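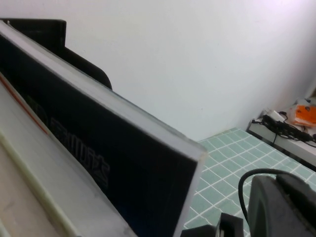 May 27, 2022

Books again

I said I would have the bookshelf business settled by the end of the month and I would like it on record that I was the only person who believed it. The black book is still standing in its row against nothing much, leaning the way it leans, and I have now read three separate articles about how a person ought to sort books, and I trust none of them.

The first was all about color. Put the dark ones together, put the pale ones together, let the eye rest. Well, I have a big dark one with outlined letters across the front, and a pale one with a thin red-orange stripe, and they've been next to each other all week and my eye is as rested as it ever was. The second article said to sort by height. I tried that for an evening. It put the cookbook from my aunt beside a repair manual for a car I sold years ago, and I went looking for the cookbook the next morning and it took me longer to find than it did when everything was in a heap.

The third one was from the Ekolley people, who sell bookends, so no surprise that their answer was bookends. Thirteen dollars each and you need two for every row. I have owned bookends. They slide. A heavy book leans on one, the bookend moves over to be polite, and by the end of the week the whole row is lying on its face. The reviews say "sturdy" over and over, and I wonder how many of those people have put anything on them heavier than a paperback.

What I do know is that big books shouldn't be left leaning. I believe that one, having seen what it did to the atlas. The spine went crooked and then the pages pulled away from the glue at the top, and now it opens to Portugal whether you want Portugal or not. So the tall ones need to be straight up or flat. Flat is safer. Flat also means the one you want is always on the bottom.

I also went over my list. I keep a list of what I own and the last number on it is 138, which can't be right. The list was started in the old apartment and I have given away at least a boxful since, and bought some, and written down neither. There's a line that just says "Gethin, both parts" and I have no memory of a second part. I've got the first. I've read the first, and it didn't need a second. Either I lent it out or I was counting on buying it, and I don't much care to find out which.

The green tile is another question. Everyone has an opinion about books and tile. The woman at the Hetton store told me, very sure of herself, that tile draws damp and would ruin paper in a season. Then she tried to sell me a little box of drying crystals. I asked her how she knew and she said it was well known. I've had books near that floor before and they came out no worse than the ones from the bedroom, apart from one that I'm fairly sure was like that when I got it. Still, I looked up the crystals when I got home. I didn't buy them. I did look them up, though, so she got that far with me.

And then the shelf itself. The Tudano one is supposed to come in June. Supposed to – it was supposed to come in spring. Order 2746, if I ever need to shout it down the phone again. They say it goes together with one tool and no drilling, and they say it will hold a full row of hardcovers without sagging. I will believe that when I've put the atlas on it and walked around it for a month. The last shelf also needed only one tool, and it had a belly in it by Christmas.

Until then I'm going to do the one thing all three articles agree on, and take out what I don't want. I started tonight and got two books into the bag. Then I took one back out to check something and read forty pages of it standing up. It isn't even good. It's back in the row now, next to a black one, and the bag is by the door with one book in it, looking like a waste of a bag.

Need to call about the shelf in the morning. Also milk, and stamps.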